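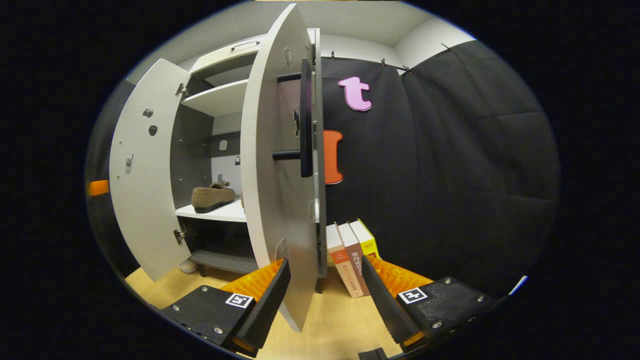

*Attachment 1: hall cabinet, both doors open, slipper on the middle shelf*

**Ticket 2000: Right door of Ametti cabinet drifts open**
**Status:** waiting on parts
**Priority:** low (but it's driving me up the wall a little)

**Reported**

Hello, and thank you for taking a look at this! The cabinet is the white two-door Ametti we bought for the reading room, mostly so that slippers and odds and ends would have somewhere to live. The left door behaves beautifully. The right one shuts, stays put for a minute or so, and then slowly wanders open again, usually just as I've sat down with my tea. I've already taken nearly everything out to see whether the weight was to blame (I left one brown slipper on the middle shelf because I'm still hunting for its partner), and it made no difference at all.

**Tried so far**

- Tightened the hinge screws on both doors. The right door felt firmer, and I got quite excited, but it was open again by bedtime.
- Wiped down the small gray fitting near the bottom of the right door. There was a fair bit of fluff in it.
- Moved the middle shelf up one set of holes, then back down again. No change, and I liked it better where it was.
- Slid a folded card under the front right foot. It stayed shut for 30 minutes, my best result yet!

**Reply from Kwok support desk**

Thanks for such a thorough write-up, and for the picture. Since the card helped, we'd like you to check the level from front to back before anything else. Please put a level on the bottom shelf with the doors closed, and raise the front until the bubble sits a hair toward the back. We're also sending a new catch, part 299, in case the old one has lost its grip.

**Update, 4:30 p.m.**

Leveled as you suggested, with a proper shim in place of the card. The door has stayed closed since lunch. I'll still fit the catch when it comes, so please keep the ticket open until then. Still no sign of the other slipper.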